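4.2 Build and collection at the shared workshop

Claims that hand-held grippers have made manipulation data cheap enough for hobbyists are easy to find and harder to check. Most are made by groups with a machine shop down the hall and a salaried technician to keep the tools running. We wanted to know what happens when the same idea is attempted at a shared workshop, on evenings, by people who pay for their own filament. The tool described in this section, which its builders call the Fimby, was put together by Eusebio Peñalver and two other members of the Plirau workshop from hobby servos, printed parts and a second-hand action camera. The authors gave advice when asked and otherwise kept out of the way.

The budget was set at $500 per tool, and it was not met. Peñalver's own ledger leaves out reprints, the first batch of fingers (printed with the layer lines running the wrong way, so that they split at the mounting holes) and every hour of labour. We raise this because published parts lists for comparable builds seldom say whether failed parts are included. In our experience they are a large share of the cost, and a bill of materials that omits them describes a tool no one has built.

The fingers went through four versions. The first two were slender and flexed under load, which looked graceful and made the recorded opening width meaningless. Version three was stiffer but too narrow to hold anything with a curved side. The fourth is a plain block, and it is the one used for everything reported below. We make no claim that it is a good finger. It is a finger that stayed the same shape for the length of the study, and after the earlier versions that seemed like enough. Opening width is read from a potentiometer on the servo horn, calibrated against a set of gauge blocks at the start of each evening.

Objects were chosen by the builders from what they had at home. We had suggested a standard set, and Peñalver objected that a standard set would tell us how the tool handled a standard set. He had a point, although the result is a collection that leans toward small household items with smooth surfaces and has almost nothing heavy or floppy in it. Readers should keep that in mind when they reach the success rates in Section 5. The task itself was deliberately dull: approach one object on a table, close, lift clear of the surface, set it down and withdraw.

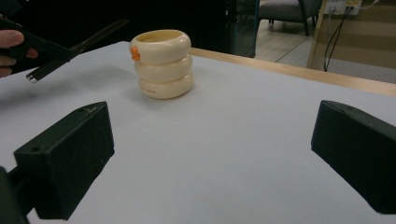
Figure 3. A stacked-ring object on the tabletop beyond the open fingers of the hand-held gripper. A second black hand-held tool is at left.

Over the study the group recorded 180 demonstrations, of which 34 were discarded. That rejection rate deserves more attention than it usually gets. The criteria were written down before collection began, but they were applied by the same people who had done the recording, and on at least two evenings the person reviewing was plainly tired and in a generous mood. When one of us went back over a sample of 20 accepted recordings, three had a drift in the width signal large enough that we would have thrown them out. We have left them in. Cleaning the set after the fact would have produced a tidier number and told the reader less about what a workshop group can be expected to deliver.

Synchronization was the other weak spot. The camera and the servo logger run on separate clocks, and the builders lined them up by opening and closing the fingers twice at the start of each recording. This works when the person remembers to do it. It also assumes that the two clocks keep the same pace afterward, and over longer recordings they did not. A hardware trigger would have fixed the problem, and one was designed, but the board sat in a drawer from August onward while its author was busy with a kitchen renovation. We mention the renovation only because delays of this sort are ordinary in volunteer projects and never appear in the timelines of papers that recommend them.

The arm intended to replay the learned behaviour was a kit unit from Vekosis, bought used and missing its wrist cover. Fitting the printed fingers to it needed an adapter plate, which Peñalver cut from scrap aluminum, and the offset between camera and fingertip on the arm never quite matched the offset on the hand-held version. Advocates of hand-held collection tend to treat this transfer as a solved matter: use the same fingers, use the same camera, and the robot sees what the person saw. Our measurements on the adapter plate suggest that "the same" is doing a great deal of work in that sentence. A few millimetres of error at the mount is easily produced with a hacksaw and a drill press, and it was enough to change which part of an object the fingers met first.

Before any policy was trained, we ran the simplest comparison we could think of — a fixed script that drove the arm to a marked spot, closed, and lifted. We refer to it as the Cárdenas baseline, after the workshop's name for its practice table. It takes an afternoon to write and needs no demonstrations at all. With the object placed on the mark, it is difficult to beat. Its obvious weakness is an object placed anywhere else, and the honest question for a group of this size is how often that weakness matters enough to justify several months of evenings. We return to it in Section 5.3, where the answer depends rather more on the table layout than on the learning method.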